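Version 2 of the tray sorting set. Version 1 used open bins and is no longer maintained; its category codes don't map cleanly onto the ones below.

# Olen Soft Goods Trays

Olen covers mixed household soft goods presented in shallow trays on a table: plush toys, folded or bunched fabric, small clothing, and the packaging that tends to end up with them. The subject is tray contents and how they get sorted. Hard toys appear only when they were mixed in with the rest.

## Contents

| Item | Count |
|---|---|
| Tray layouts | 90 |
| Still images | 1,527 |
| Labeled items | 779 |
| Label passes | 2 |

An item keeps one ID across all stills of the same layout. If it moves to another layout it gets a new ID.

## Layout of a tray

Trays are filled by hand with no fixed order. Items may overlap, lean on the rim, or hang over it. An item counts as in the tray if any part of it rests inside the rim. Fabric that spills over an edge is labeled as one piece, including the part outside.

Layouts in the `mixed` group put plush, fabric and packaging in the same tray. In the still below, an orange plush toy lies on its back in a gold tray, and a gathered red fabric with white spots runs down toward its head from a paler bundle on the left.

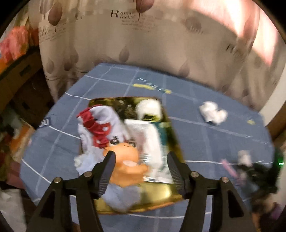 ## Categories

- `plush`: stuffed toys with a face or recognizable body. Missing eyes or limbs don't change the category.
- `fabric`: cloth of any kind, flat, folded or bunched. Patterned and plain cloth share the code; pattern goes in `surface`.
- `wear`: baby and doll clothing, only when a neckline, sleeve or leg opening can be seen. Otherwise use `fabric`.
- `pack`: wrappers, pouches, tubs, cartons.
- `soft_other`: fuzzy or padded items that can't be assigned to the codes above.
- `unknown`: anything too blurred or too covered to call.

Labelers were told to prefer `soft_other` to a guess. Most disagreement between the first and second pass is between `soft_other` and `plush`, usually where the head is hidden under cloth.

## Fields

`item_id`, `layout_id`, `category`, `main_color`, `second_color`, `surface`, `overhang` (0 or 1), `covered` (none, part, most).

`main_color` is the color with the largest visible area in that still, so it can differ between stills of the same item. `second_color` is blank for single-color items. Spots, stripes and checks are entered in `surface` as plain words.

## Sorting rules

The target groups in `sort.csv` follow the Mäkelä sheet, revised in October:

1. Packaging comes out first.
2. Cloth lying over a toy is lifted before the toy.
3. Plush goes to the Kondine box, face up.
4. Cloth is stacked, patterned on plain.
5. `unknown` items stay in the tray.

## Known issues

- Pale fabrics are often merged into one item where two touch.
- `overhang` was added in the second pass. Blank values mean not checked.
- The Dromari layouts use an older color list with no separate entry for lavender. Those items are under `white` or `purple`.
- Blur near the tray rim makes small tufts and tags unreliable.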